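Clavley hand-held gripper kit: bench notes

22 April 2023

I have had the Clavley kit on the bench at Mellcombe for long enough to say something useful. It is sold as a pair of hand-held grippers for recording manipulation demonstrations, and the recordings then go to train an arm. I paid full price. The seller, Ragnarsson, had no sight of this post.

The fingers come fitted. Mine are a very dark green that passes for black under indoor light, with a matte finish and a broad, flat pad face. There are small round screw holes along the top of each finger. The first job is to open the jaws fully over a plain surface and check that the tips sit level with each other. I used bare wood with nothing on it.

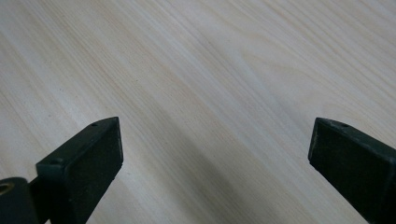 Setting the zero

The manual asks for the open position to be stored before the closed one. Hold the gripper still, press the button for 2 seconds, and wait for the tone. The supplied software, Taro, then writes the value to a file you can open in any text editor. My unit gave 3726 at full opening. The manual's acceptable range starts at 3000, so there was no need to shim anything.

The brass-coloured insert near the base of the left finger is the part to watch when tightening. It looks like a threaded insert set into the mount, and I would use a hand driver only. I repeated the open check after tightening and the stored value had not moved.

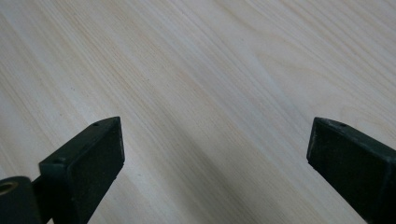
Grip and pad behaviour

Closing force comes from your own hand through the linkage. There is no motor and no force limit, so the feel depends on the operator. Light pressure is enough for most kitchen utensils. The linkage has a little play at the start of travel, which Taro can mask with a dead-band setting. I left it off.
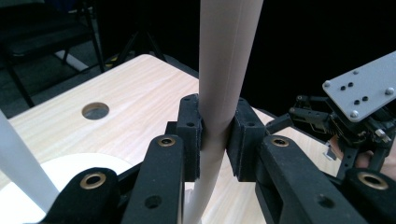 Pad choice matters more than the manual admits. Clavley offers a smooth pad and a textured one, and the textured one is worth the extra for anything round. A fuzzy, felt-like face pressed against a smooth tube is the case I care about most, and with a tube that narrows under the pads and bends below the grip, the recorded jaw width is no longer the tube's diameter. Taro has no correction for this. I enter the nominal diameter by hand in the notes field for each take.

The bimanual session is where the kit earns its price. Each gripper carries a grey marker plate and trails its own black cable, and the cables need some thought before you start. Leave enough slack for a full reach overhead. My test task was a white utensil rack with a beige turner hanging from it, and a slotted turner and skimmer laid flat on the table. Taro splits each take on a button press and will hold 1000 takes per project before it asks for a new folder.

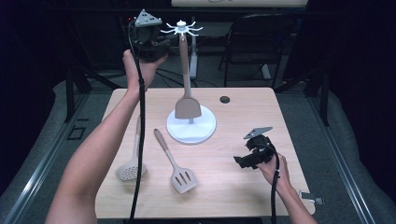
Ragnarsson replied to my query about the folder limit by saying that it is set in the software, that it will be raised in the December release, and that existing projects can be merged by hand until then. I asked about the missing width correction in the same message and have had no answer on that point.

I am keeping the kit. Spare pads are on order, and I will post the wear figures once I have them.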